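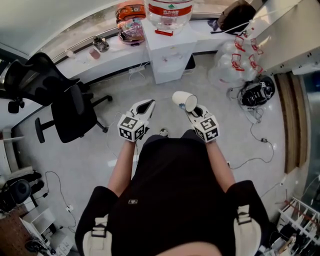
What should a student robotics club use for practice objects?
Paper cups, for at least the first month. They are cheap, they stack, they come in sleeves at every grocery store, and a cup that gets crushed can go in the recycling without a meeting.

I have been helping the Ratenness club get through its cup pickup project, which means I have spent a good part of the winter thinking about household floors. The students think about grippers. Someone has to think about floors. Most of the tips on this page are the kind your grandmother could have given you, if your grandmother had ever had to get coffee past a teenager picking up trash in slow motion.

Cups

Buy a sleeve of 200 and hide half of it. A club that can see all its cups will use all its cups, some of them for drinking. Plain white is fine on a dark floor. On a pale floor, color one side with a fat marker so you can tell which way the thing has rolled.

Skip the waxy ones. The students who swear by them have never had to get one off a tile with a butter knife.

Practice with the cup on its side as well as standing up. Standing cups make everyone look talented. A cup lying down wants to roll, and the picture at the top shows the general posture you end up in: arms out, eyes down, one gripper on the cup and the other waiting its turn. If your student's shoulders are up by the ears, call a break.

To store cups that still have some life in them, stack them mouth down over a paper towel holder. Ours holds nearly 30, after which it becomes a sculpture and then a mess.

Floors

Sweep first. Sweep again after somebody says they already swept. Crumbs get into the soft pads on gripper fingers and stay there like relatives.

For the pads themselves, a barely damp microfiber cloth does it. No dish soap, which leaves a film, and no rubbing alcohol until you have read the booklet that came with your kit. (The booklet is in the box. The box was thrown out in January. Go look in the garage anyway.)

Mark your starting spots with painter's tape and pull it up the same evening. Tape left over a long break comes up in crumbs, and you will be on your knees with a plastic scraper and warm water, wondering how you came to be the responsible adult. A hair dryer on low helps. Pull the tape back over itself, slowly.

Scuffs from sneakers come off with a dry tennis ball. Put it on the end of a broom handle – cut an X in it and push – and you can do a whole room without bending over.

Cords

Cords multiply overnight. Before a session, walk the floor in socks and pick up anything you feel. What can't be picked up gets moved to the wall, and what can't be moved to the wall gets a strip of carpet laid over it and a stern talk.

Label both ends. A bread bag clip and a ballpoint pen will do the job of the fancy tags. Write what the cord belongs to, in words. "Important" is a word our club has used on three separate cords, and it has helped no one.

For coiling, over-under if you know how. If you don't, loose loops and an old hair tie. Never wrap a cord around the thing it powers.

Batteries and chargers

One shelf, one power strip, nothing on top of it. A metal cookie sheet underneath is a good habit. Set a kitchen timer for 90 minutes when the charging starts and go look when it rings, even if the students tell you the light turns green by itself. Watching the light is a job they will accept only if there is food next to it.

Food

Which goes on a different table from the shelf above. Pretzels, yes. Anything with orange powder, no. Orange powder will be on the gripper handles by the second handful and on the markers by the third, and a marker with a cheesy thumbprint on it is a marker you get to clean.

Fill water bottles before the session and keep them capped.

Packing for Stostport

The regional meet is held in a gym, and gyms are cold and short on outlets. We pack two bins. The first has the grippers, wrapped in old bath towels, which then serve as old bath towels. The second has tape, scissors, spare cups, a dustpan, safety pins, and five granola bars that turn up again in the spring.

Carry the cups in an oatmeal canister. Last year they went in a tote bag under somebody's winter coat, and we arrived with a fine collection of coasters.

Tape a list inside each lid and check it on the way home too. We came back one year with another school's extension cord, a very good one. It has been returned, after a certain amount of delay on my part.

Next time: getting hot glue out of a tablecloth, which I have now done on cotton and failed to do on my mother-in-law's polyester.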